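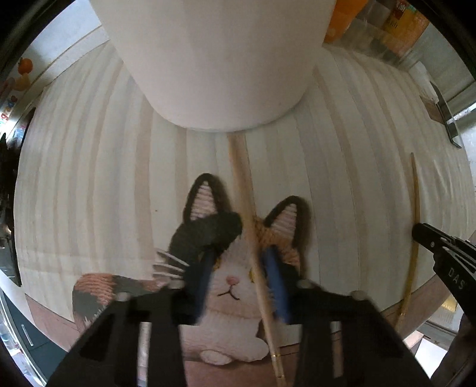
The cat on the table cover, with one of the sticks lying across it.

Judero front room, May

Judero is the ground-floor flat on Ginting Street that Zoia Lytvynenko and I use as a living room in the evening and a workroom the rest of the day. We make small wall hangings on wooden sticks. This page shows the room as it is in a normal working week. The finished hangings have their own page and most of them are from last year.

The table is where everything starts. Zoia picked the cover for the cat, which is a calico drawn to look like knitting, with a pink nose and a curled tail. The stripes are useful too. When a stick is rolled along them it is easy to see if it has a bend in it. Straight sticks go into the pile for hangings. Bent ones go to Jirayu Inthanon upstairs, who ties up his tomatoes with them.

We order sticks in bulk from Plutdale, 800 to a bundle. The last bundle had 19 that were split at one end, and the shop took them off the bill without asking for proof. Our own book says we have used 3,025 sticks from the time we moved in to the end of April. Zoia keeps the book, and she does not count the ones that went to the tomatoes.

The cover wipes clean with a damp cloth if the glue is caught early. Glue that has dried has to be left alone until it can be lifted with a fingernail. We tried a scraper once on the old cover and it left a mark. The old cover was plain green and is now under the paint shelf in the hall. 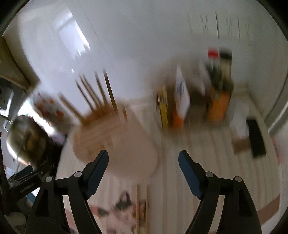
Storage has been the hard part of using one room for two things. The flat came with a single closet, and it holds the vacuum cleaner, the ironing board and Zoia's winter coats. Whatever we reach for every day has to stay out in the open. The boxes and cartons stand together by the white wall, yellow, orange, and white with blue on it, with a sheet of paper up on the wall above them. It looks busy, but things get put back, and that was not the case when we kept everything in drawers. The wooden chair with the round seat and the spindle back is the one piece of furniture that never has a fixed spot. It goes wherever the light is best — usually near the table before noon and closer to the window after that.

We did look at a tall cabinet for the long wall. Thitima Thaweesak at Ballum measured up and quoted us 3,885 for one with doors, delivery included. It was a fair price for solid wood, but it would have taken up most of the wall and we would have lost the place where we hang new pieces to look at them. We may ask her for a low bench with a lid instead.

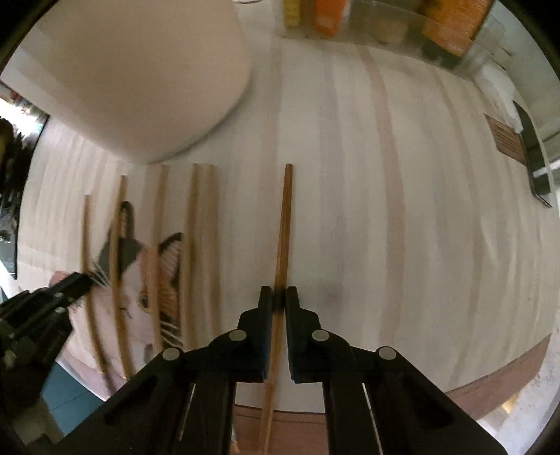 Sorting on the striped cover, several sticks side by side over the cat.

Sorting is done by thickness first and by color second. The light and the slightly darker sticks take stain differently, so a pair for the same hanging should match. For most pieces we need one stick at the top and one at the bottom. Wide pieces get two at the top, bound together with cotton thread.

The table itself has a reddish-brown wooden rim. Yuto Shibata gave it to us when he moved to a smaller place, and he still asks after it. One leg is a little short and has a folded card under it.

More pictures will go up after the summer market. Liên Ông has offered to photograph the hangings properly — on a wall, in daylight — and those will go on the other page. Orders are closed until then, but we are glad to answer questions about sticks, thread or stain.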